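Do You Really Have to Rinse the Recycling?
Friday, July 19, 2019

My building sent around a flyer in February telling us all to wash our recyclables "thoroughly, inside and out." It had a drawing of a sparkling jar on it. I've been annoyed about that jar ever since.

I'm not against recycling. I sort my stuff, I flatten my boxes, I carry the glass down two flights in a bag that is going to split one of these days. What I don't buy is the idea that a peanut butter jar deserves the same treatment as a plate I'm going to eat off. How much hot water is that? How much soap? And does it matter at all to whoever is on the other end?

So I asked. The company that hauls our bins is called Grerkov, and their website says "clean and dry" without saying what either word means. I called the number. The first person read me the website. The second, a patient woman named Marleny Agudelo, told me that "empty, with no food you could scoop out" was fine by her. She also said the flyer didn't come from them. When I asked the management office where it did come from, Akash Pal, who answers the emails there, wrote back that he would look into it. That was in the spring.

"No food you could scoop out" is a much lower bar than a sparkling jar. It's a spatula and a splash of water. I have been doing it that way for months and the bins have been taken away every week like before, which I admit proves nothing. They might be tossing the whole load. I have no way to check, and neither does anybody else on my floor.

That's my real complaint with most of the advice about this. It's all given in a tone of total certainty by people who can't tell you what happens after the truck turns the corner. I read one article that said a single greasy container can ruin a whole bale of paper. I read another that said residue burns off or gets washed out during processing, so don't bother. Both were written like the matter was closed. Neither said which plant or what kind of plastic.
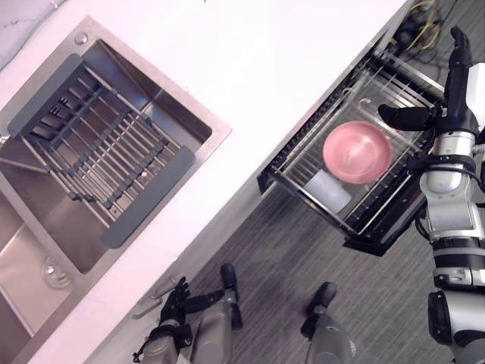

A sink and a pulled-out dish drawer.

The water question bugs me most. My friend Jayanthi Joseph and I argued about it over dinner and she came down on the side of rinsing everything, on the theory that warm sticky bins bring bugs. Fair point! It's the best reason I've heard, and it has nothing to do with saving the planet. If the flyer had said "please rinse so we don't get roaches," I would have done it that day with no blog post.

But she runs the tap the whole time, and I don't. I use the leftover dishwater. By the time the plates are done there's a sink full of soapy water that was headed down the drain anyway, and a can or a yogurt tub can get swished through that for free. I'm told this is what everybody's grandmother did. Mine didn't recycle, so I can't say.

The gadget people have shown up too, of course. A company called Skasutis wants to sell me a spinning bottle brush that runs on batteries. Batteries, to clean garbage. The page claims it can do 300 jars on one charge, and I notice it doesn't say what was in them. I'd like to see it try the last inch of a tahini jar.

Labels I leave on. Lids, I've read "on," "off," and "depends," and Marleny said on for plastic bottles and off for glass, so that's what I do. Pizza boxes I tear in half — clean side in the bin, greasy side in the trash — and I'm open to being told that's wrong by someone who has worked in one of these places.

That's a serious offer, by the way. Lucero Guzmán commented on my last post that her brother-in-law used to work on a sorting line in another county, and if he's willing to talk I have a list of questions for him. First one: what did he do with the jars at his own house?

Still no word from Akash about the flyer. It's taped up by the mailboxes, and somebody has drawn a mustache on the jar.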